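Chapter 5
Rating the Restaurant: Guides, Stars and the Dining Public

Before you read

Students should have completed the chapter on menu costing and should have the Etilden workbook at hand. The terms cover, sitting and spend per head are used here as they were defined there.

Restaurants are judged every day by the people who eat in them. Most of those judgements are spoken at the table and go no further. This chapter deals with the ones that are written down, published and used by strangers to decide where to spend their money.

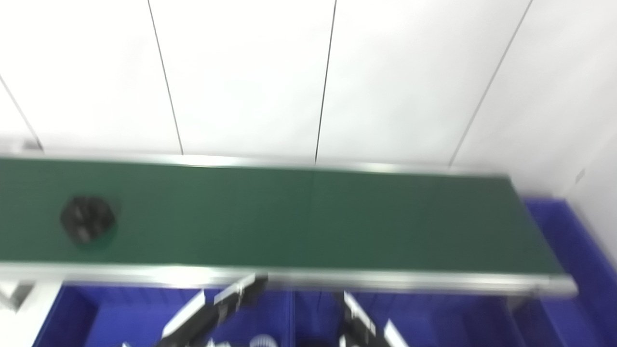
Chapter author: Hawi Habte
Revised for this edition by Wendelin Bühler

A restaurant rating is a short public statement about the quality of a place to eat. It may take the form of a symbol, a score out of a fixed total, a ranking on a list or a few paragraphs of prose. Whatever its form, a rating depends on three things: who did the judging, what they were asked to judge, and how often they went back.

Anonymous inspection is the oldest of the methods discussed in this chapter. The inspector books under an ordinary name, pays the bill and files a report afterwards. The kitchen is not meant to know that the visit has taken place. Supporters of the method value the fact that the inspector receives the same meal as any other guest. Critics point to its cost, and to the small number of visits on which a decision may rest.

Panel voting works differently. A group of chefs, writers and frequent diners is asked to name the best meals of the past year, and the votes are added together. Panels can cover a wide area at low cost. They tend to favour restaurants in large centres, where more of the voters live and travel, and a very good dining room in a country town may receive no votes at all.

Reader reviews, the third method, are gathered from any customer who chooses to write one. Their strength is volume. Their weakness is that customers with a strong opinion are more likely to write than customers who were simply satisfied.

Case study: the Nusden listing

Nusden is a neighbourhood restaurant with one dining room and a short menu that changes with the season. In November it was added to the regional guide published by Illoter. The listing carried no award. It consisted of a brief entry praising the braised lamb shoulder and the care taken with vegetables.

In the month before the listing, the restaurant served 528 covers. In the month after it, the figure was 751. The owners kept the same opening hours and did not raise their prices. They did add a second sitting on Saturday, and they hired one more cook to support it.

The rise in trade brought difficulties as well. Regular guests found it harder to book at short notice. New guests often ordered the lamb because they had read about it, and the kitchen had to prepare more of a dish that takes about 8 hours from start to finish. The owners considered removing it from the menu and decided to keep it until the end of the season.

When studying the case, note that the guide was only one possible cause of the increase. A nearby competitor, Hailu, was closed for renovations during part of the same period. The workbook asks students to weigh both explanations before drawing a conclusion.

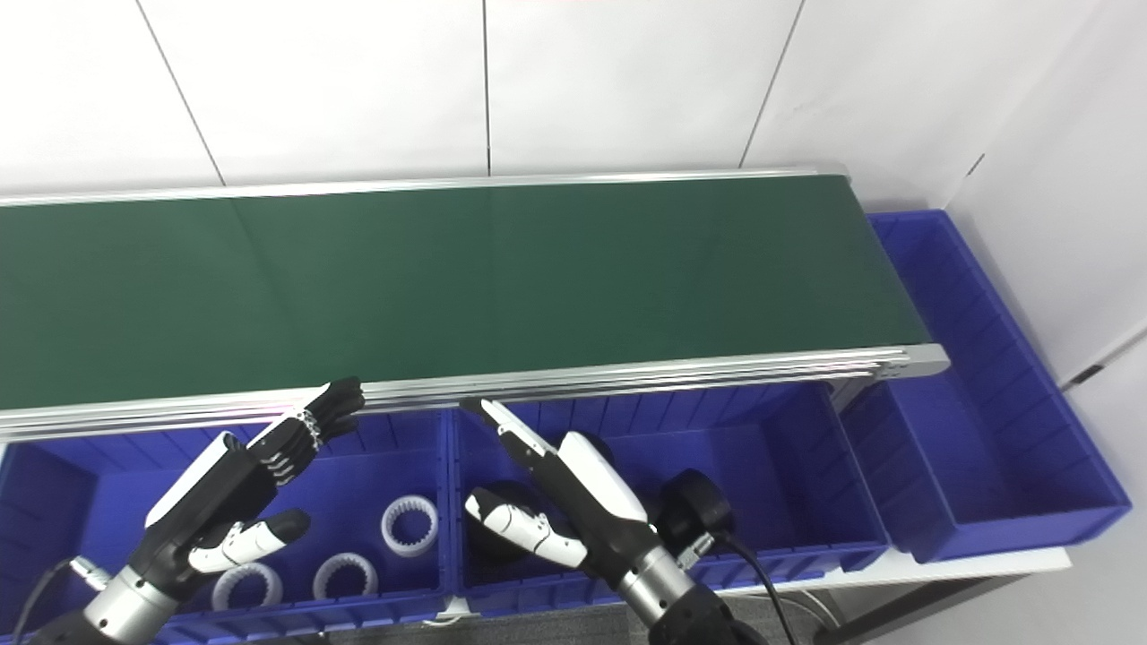

Key terms

Listing: an entry in a guide, with or without an award.

Award: a mark of distinction given to some of the restaurants listed.

Criteria: the written standards against which a restaurant is judged, such as the quality of ingredients, cooking skill and consistency between visits.

Conflict of interest: a situation in which a judge stands to gain from the result. Accepting a free meal is the most common case in restaurant reviewing.

The next section examines published criteria in detail and compares the wording used by inspectors with that used by voting panels.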